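동네 소식: Hanitz 공개의 날, 페트병 집는 로봇 구경하고 왔어요

11월이면 늘 집에서 귤이나 까먹는데 이번엔 좀 부지런을 떨었습니다. Hanitz가 작업장 문을 열고 로봇 시연을 한다길래 버스를 타고 다녀왔거든요. 행사장은 Padilla 별관 1층이었고, 오후에 도착했더니 벌써 신발장 앞까지 줄이 늘어서 있더라고요. (신발을 벗어야 하는 줄 모르고 끈 많은 부츠를 신고 간 저는 뒷사람들께 많이 죄송했습니다.)

입장료는 어른 4,000원, 초등학생까지는 2,000원. 표를 내면 종이컵 하나를 주는데 그걸로 안쪽에서 보리차를 마실 수 있어요. 보리차가 아주 진했습니다. 저는 두 번 받아 마셨어요.

시연의 주인공은 Alier라는 이름의 병 분류 작업이었습니다. 테이블에 음료 페트병을 잔뜩 쌓아 놓고 로봇이 하나씩 집어 종류별로 옮기는 일인데, 말로 들으면 별것 아니잖아요? 저도 그렇게 생각했는데 막상 앞에 서니 발이 안 떨어지더라고요. 투명한 병은 빛이 번들거려서 가장자리를 알아보기 어렵고, 병끼리 포개져 있으면 어디까지가 한 병인지도 헷갈린대요. 제가 집에서 분리배출할 때 라벨 뜯다가 성질내는 것과는 차원이 다른 고민이었습니다.

설명은 Janelle Mangubat 씨가 맡았습니다. 한국어로 천천히 말씀하시다가 신이 나면 말이 점점 빨라지는 분이었어요. 손가락 힘을 얼마나 줘야 하느냐는 질문이 나오자 빈 병 하나를 들고 직접 꾹 눌러 보이셨는데, 우그러지는 소리가 워낙 커서 앞줄 꼬마가 깜짝 놀랐습니다! 그러고는 이렇게 말씀하셨어요. "세게 잡으면 병이 찌그러지고, 살살 잡으면 돌아가요. 그 중간을 찾느라 저희가 여름을 다 보냈어요."

시연은 두 차례로 나뉘었습니다. 첫 번째는 병을 띄엄띄엄 세워 둔 상태에서 집는 것이고, 두 번째는 눕고 포개진 병들 사이에서 골라내는 것. 저는 두 번째가 훨씬 재미있었어요. 로봇이 한 번 다가갔다가 각도가 마음에 안 드는지 물러나서 다시 들어가는데, 구경하던 분들이 다 같이 "아이고" 하다가 제대로 들어 올리니까 박수를 치더라고요. 제 옆의 어르신은 손주보다 더 열심히 보셨습니다. 나중에는 의자까지 당겨 앉으셨어요.

질문 시간도 꽤 길었습니다. 유리병도 되느냐는 질문에는 아직 페트병만 연습하고 있다고 하셨고, 사람보다 빠르냐는 질문에는 웃으면서 "저랑 시합하면 제가 이겨요"라고 답하셨습니다. 라벨이 없는 병은 어떻게 구분하느냐고 물은 학생이 있었는데, 그건 지금 한창 고민하는 부분이라며 오히려 학생 생각을 되물으시더군요. 학생이 뚜껑 색을 보면 어떠냐고 했더니 수첩을 꺼내 적으셨어요. 그 학생, 집에 가는 내내 어깨가 으쓱했을 것 같습니다.

아쉬운 점도 적어 둘게요. 우선 자리가 좁습니다. 테이블 쪽으로 다들 몰리니까 뒤에 서면 앞사람 뒤통수만 보여요. 작은 발판이라도 있으면 아이들이 훨씬 편할 텐데요. 마이크도 중간에 자꾸 끊겨서 뒷줄에서는 설명을 반쯤 놓쳤다고 하시는 분이 있었습니다. 그리고 안내문에는 주차가 된다고 쓰여 있지만 별관 마당은 일찌감치 찼으니 차 가져가실 분들은 마음의 준비를 하세요. 정류장에서 걸어가면 금방이고, 가는 길에 붕어빵 파는 데도 있습니다. (팥이 꼬리까지 들어 있어요. 저는 이게 제일 중요했습니다.)

다음 공개 일정은 아직 안 정해졌고, 정해지면 별관 게시판에 붙인다고 합니다. 그때는 구경 온 사람이 병 놓는 위치를 직접 바꿔 볼 수 있게 할 생각이라고 하니 저는 또 갈 거예요. 아주 못되게 쌓아 놓고 기다려 보려고요!

아래는 제가 제일 오래 서 있던 병 집기 장면입니다. 노란 손가락 사이에 빨간 라벨의 콜라병이 있고, 오른쪽 뒤로는 누워 있는 주스병도 보여요. 라벨의 꽃무늬가 예뻐서 한참 봤네요.

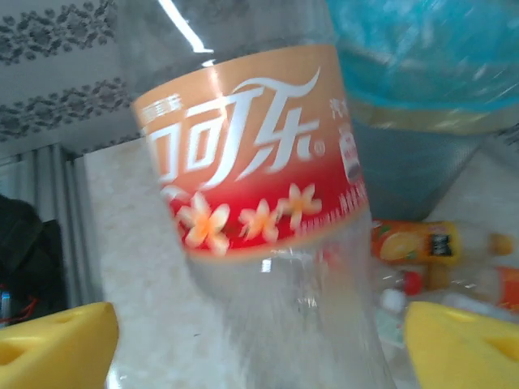 별관 이용 안내

실내에서는 신발을 벗습니다. 슬리퍼는 입구 왼쪽 바구니에 있고, 어린이용은 수가 적으니 덧신을 챙겨 오시면 좋습니다. 음료는 보리차를 주는 안쪽 자리에서만 드실 수 있어요.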